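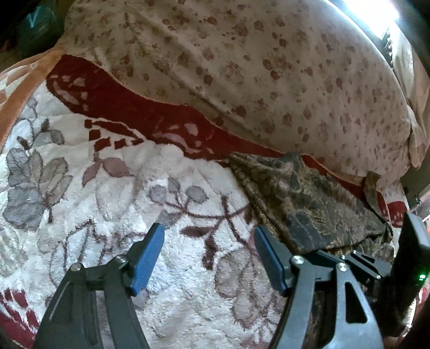 Work With the Gripper: Bedding and Soft Things

Wonari has cleaned and prepared furnished rooms in Wurlow for a long time, and for most of this time the only machines in the company were washing machines and vacuum cleaners. In August we began to work with hand-held grippers. A person holds the tool and does with two fingers what she normally does with ten: takes a blanket, pulls it, folds it, puts away what lies on top of it. The recordings go to Tovar, the company that builds the software for a folding station. The station is planned for our laundry room on Militz street.

This gallery is for our colleagues at the other locations, who have asked many times what we are doing all day with this tool. The short texts were written by me after conversations with the team, mostly at the coffee table.

About the work

A bed is difficult for a machine. A plate always has the same shape, but a blanket has a new shape each time somebody touches it. Plush is the most difficult of all, in the opinion of our team, because the fingers take the hair of the fabric and leave the fabric itself behind. Wilfredo Aquino has made beds for Wonari longer than anybody in the Wurlow group, and on his first morning he lost the same blanket again and again. He was rather angry. Now he comes in from the side, low, and closes the fingers only when he feels the edge.

We have 2,180 recordings at the moment. Of these, 812 are with bedding, and the others are with towels, curtains and clothes. One turn with the gripper takes 30 minutes and then the next person takes over. In the beginning the turns were longer, but the wrist becomes tired and people complained, with good reason. The shorter turn was their proposal and it was accepted on the same day.

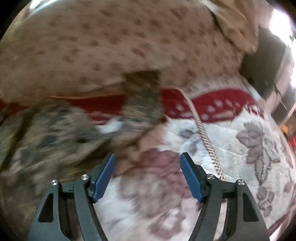
Open fingers over the plush blanket with the big flowers. The red band runs behind, and the camouflage-patterned cloth lies on the left.

Many patterns together are good for the recordings. Flowers, spots and a strong red next to each other are not what we would choose for a hotel catalog, but the rooms of our customers look like this, and the software must learn to find where one fabric ends and another one begins. Small cloths that lie on top of the bedding are part of the exercise too. Before you fold, you must first see what does not belong to the blanket.

The blue pads are the part which touches the fabric. We clean them with a damp cloth after each turn – plush leaves a lot of fluff on them.

What is different now

I asked everybody the same thing: what has changed for you? The answers did not go in one direction.

Hagos Derese likes the new work. He had pain in the back from lifting mattresses, and now he spends half of his shift with the gripper. He also explains to the new people how to hold it, and for this he receives a higher hourly rate. He told me that he had never before thought about how he folds a blanket. Now he thinks about it also at home, and his wife is laughing at him.

Wilfredo is more careful. He asked Tovar directly if the folding station will take away shifts, and the answer was that the station will fold and people will do the rooms. He has this answer on paper and he keeps it in his locker. In his view, a person who teaches a machine should also be paid as a teacher, and the higher rate should be for all who record and not only for those who train others. We are still talking about this with the management.

Some colleagues do not want to record, and this is allowed. They stay with the normal room work. In a full week we have 50 rooms to prepare, and these rooms do not wait until the recordings are ready. In the first weeks the planning was bad, I must admit, and those who stayed in the rooms had to carry too much. Since then we do not take more than two people out of one shift.

There is also a small thing that I did not expect. People now speak with each other about technique. Before, each person had her own way to make a corner and did not discuss it. Now there are long debates if one should start a fold from the wall side or from the open side – the wall side is winning at the moment.

If you would like to try the gripper, come to the laundry room after two in the afternoon and ask for Hagos. Please take off rings and bracelets before you start.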